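Section 2: Setting up your knockout bracket in Portela

Okay, so your teams are in and your referees have stopped emailing you (lucky you!). Now for the fun bit, the bracket. I've set up more soccer cups in Portela than I can remember, and I still do it in this order.

1. Open the Cup tab and pick New Bracket. Give it a name your players will recognize. I once called one "Test" and it stayed "Test" right through the final.

2. Choose the number of teams. For this guide I'm using eight, so you get quarterfinals, semifinals and a final.

3. Set the tie format. Pick two legs if every team has a home field, or a single match if you're all sharing one park.

Note: You can switch the format until the first score is saved. After that it's locked, and you'll have to copy the bracket and start over. 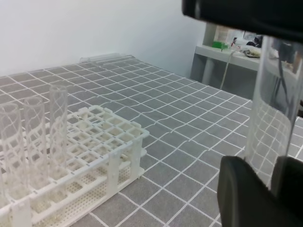

Fig. 1. Test tubes standing upright in a white rack.

4. Go to Seeding. Drag your strongest teams to the top, or hit Random if you'd like to stay out of the arguments (I always hit Random).

5. Check the Keep Apart box for any clubs with more than one team in the cup. It only works for the first round, so tell your coaches that before the draw!

Caution: Pressing Draw sends the pairings to everyone on your contact list right away. Our list has 842 people on it, and I pressed it one June evening with half the club names spelled wrong. Read them through first.
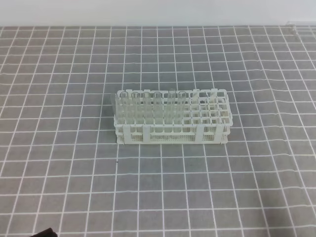
Maiara Cavalcanti wrote in to say that her league draws each round separately, and wanted to know if she could skip the full bracket. She can: choose Open Draw in step 3 and the later rounds stay blank until she fills them.

6. Under Match Rules, pick what happens when the score is level. Extra time is on by default and penalties come after it. For our under-12 girls I turn extra time off and go straight to the spot kicks, because those kids are wiped out by then.

7. Add your kickoff times. Leave a decent gap between the semifinals and the final if they're on the same day – I give it almost 2 hours, and the coaches still want more.
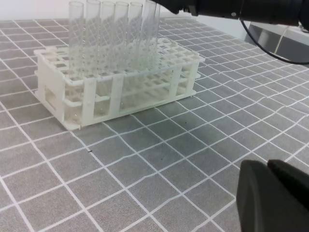
Fig. 3. White rack with clear tubes in the back row.

8. Save, then open the Public View link on your phone and tap through every match. If a field name is missing, go back to step 7 and add it there.

Note: Bracket colors are under Themes, which I cover in the next section along with printing.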